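4.2 What gathers on a side table

Of the 30 households we visited in Travasdale, nearly all had one surface where things came to rest, and people spoke of it with real fondness. Yazdani calls these places "landing spots", a term we have happily kept. Cleaning tools were often among the gifts and boxes, and a bristle brush might stay there well after the dusting was over.
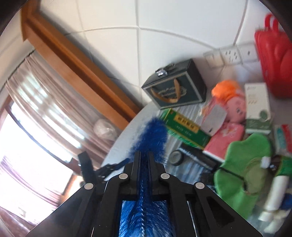 Gifts, we found, were the slowest to move on. Several people told us, over a good deal of tea, that a present in its box still felt like a present, and they were in no hurry to put it in a cupboard (Golestani, who did most of the visiting on Saturday mornings, was shown a great many boxes).
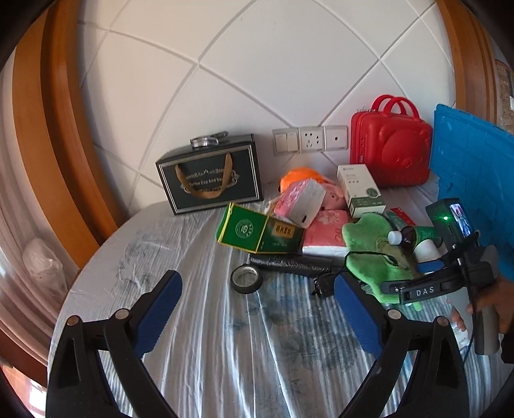
3 min read

Figure 2. Objects gathered on a cloth-covered surface: a black gift box lettered "Coffee Cup And Sau…", a red case with a bear face, plush toys and a pack of tissues.

Soft toys and tissues turn up side by side in our notes for Bresdale too, and there, as in Travasdale, people tended to tidy by pushing everything gently towards the wall.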